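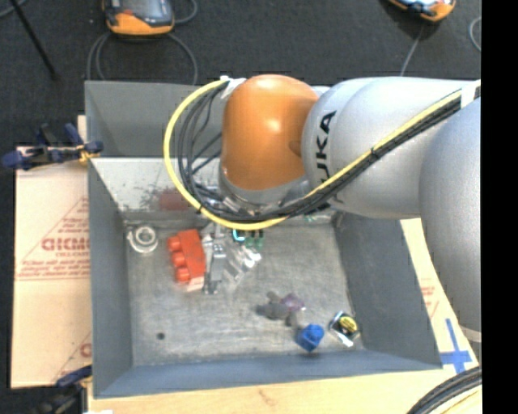 Paiva Open-Top Sorting Bin, Gray

Sold by Clakport | Storage & Bins | In stock

I've been selling bins for 16 years, and the Paiva is the one I end up talking about at parties (I don't get invited to many). It's a plain gray open-topped bin with sloping walls, and you tip your odds and ends into it and pick out what you want. That's the whole pitch!

The slope is what got me. With a straight-sided tote, the little stuff always ends up jammed in the corners where your fingers don't fit. With these walls, a roll of tape or a toy building block tends to slide back toward the floor of the bin, where you can see it and grab it. I keep one in the shop for whatever comes out of my pockets and off the counter, and I find things in it on the first try, most days.

A word on looks. If you want something that stays pretty, please buy the Vernen instead. It has a coated floor and I'm happy to sell you one. The Paiva picks up scuffs and scratches as you use it, on the floor and on the walls too, and they don't buff out. I like that in a bin, my sister Concetta Benedetti does not, and we've agreed to stop discussing it.

What people use it for

Mixed small things, mostly. Tape, toys, hardware, craft bits, the contents of that one kitchen drawer. Catarina Garcia bought hers for her kids' playroom and wrote to tell me that cleanup is now one big scoop with both arms. Joaquim Carrilho runs a repair bench in Drostemdale and has 7 of them in a row, one for each kind of job, and he wants me to stock them in green. I'm working on it, Joaquim.

I wouldn't use it for anything liquid, or for papers, which curl up along the slope and look sad.

Good to know before you order

Color: gray only, for now
Top: open, no lid available
Walls: sloping
Stacking: no, please don't
Cleaning: damp cloth and dish soap, then dry it with a towel
Assembly: none

The missing lid is the question I get most. I tried a lid from another line in September and it rattled every time someone walked past, so I sent the whole batch back. If you need to keep dust out, throw a dish towel over the top.

Ordering and returns

Orders go out within eight days, and usually a lot sooner. Shops and schools buying several at once should write to Tiago Seixas at the order desk, who can sort out a better shipping price than the checkout page will give you. Returns are fine for 16 days after delivery, scuffs and all, as long as you empty it first. (We've had a few come back with somebody's treasures still inside. We mailed them home.)

Page updated December 12, 2023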